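One Switch per Socket
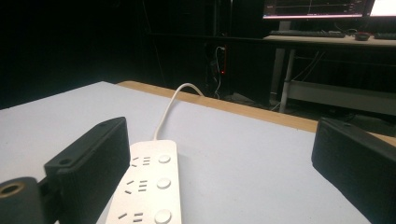 A white power strip with a round push button beside each outlet.

The single master switch on a power strip is a poor design, and I would like to see it retired from desks. It ties every load on the strip to one decision. A monitor, a phone charger and a network switch have different duty cycles, and a master switch treats them as one appliance. In practice the network switch has to stay on, so everything stays on.

Individually switched outlets fix this at the point of use. Each socket has its own button. The user isolates the charger and leaves the rest alone.

Mihret Weldu, who fitted out the shared desks at Flusberg, objects on grounds of cost and reliability. More switches mean more contacts, and contacts wear. I accept the arithmetic. I do not accept the conclusion. A worn contact on an individually switched strip takes out one position. A worn master contact takes out the desk, usually on a Wednesday morning with people waiting. Over 20 desks I would choose the smaller fault every time.

Button placement matters more than button count. A switch should sit directly beside the outlet it controls, in the same row. Strips that group their switches at one end force the user to count along and then guess the direction of counting. Labels help until they peel off.

Socket pattern is a separate argument. Multi-standard faces accept several plug types, and offices with visitors like them for that reason. My complaint is grip. A slot shaped to admit different pins rarely holds any one of them as firmly as a dedicated socket does. For a phone charger this is tolerable. For a heater it is not, and a heater belongs in the wall outlet regardless of what strip is on the desk.

White plastic is the remaining irritation. On a pale desk it disappears, which is presumably the intent, but white buttons on a white body give little contrast to anyone reaching for one at the end of the day. A colored ring or a printed dot would be enough. Kopecký's catalog still lists this as an accessory, 4 to a pack. It should be molded in at the factory.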